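Flellotetti open day in August, who went?

tinfoil_pete
Went to the one in Oderau. Stood there 15 minutes waiting for the two-armed thing to do something I couldn't do half asleep. Grevari's guy kept saying "household ready." Whose household?

marlow77
I was there too, and I thought it was pretty good. It's kitchen work with real cabinets and a real fridge. What did you expect, a backflip?

tinfoil_pete
I expected them to say how many tries it takes. I asked twice and got a brochure. They did put pictures up afterward, so judge for yourselves:
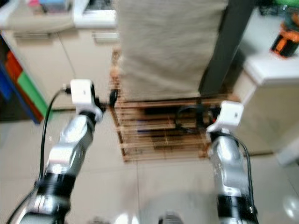
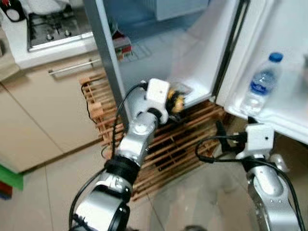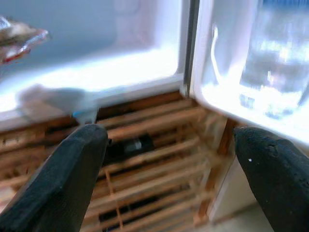 My question stands. What happens in a kitchen it's never been in? Jarman ran the same kind of day last year and their arm needed a restart 3 times before lunch.

oldgreaser
Jarman's was worse, agreed. But you can't knock Grevari for what Jarman did.

tinfoil_pete
I can knock them for charging 300 a head for the "technical session" upstairs. It was 2 guys and a slide deck.

marlow77
The downstairs part was free, Pete. You paid for the slides by choice.

quietcorner
Did anyone get an answer on who's driving? Is it a person on the controls or is it working by itself? I heard both from the same staff member.

oldgreaser
I asked and got "a mix." Make of that what you will.

marlow77
I'd still go next year.

tinfoil_pete
Bring your own stopwatch.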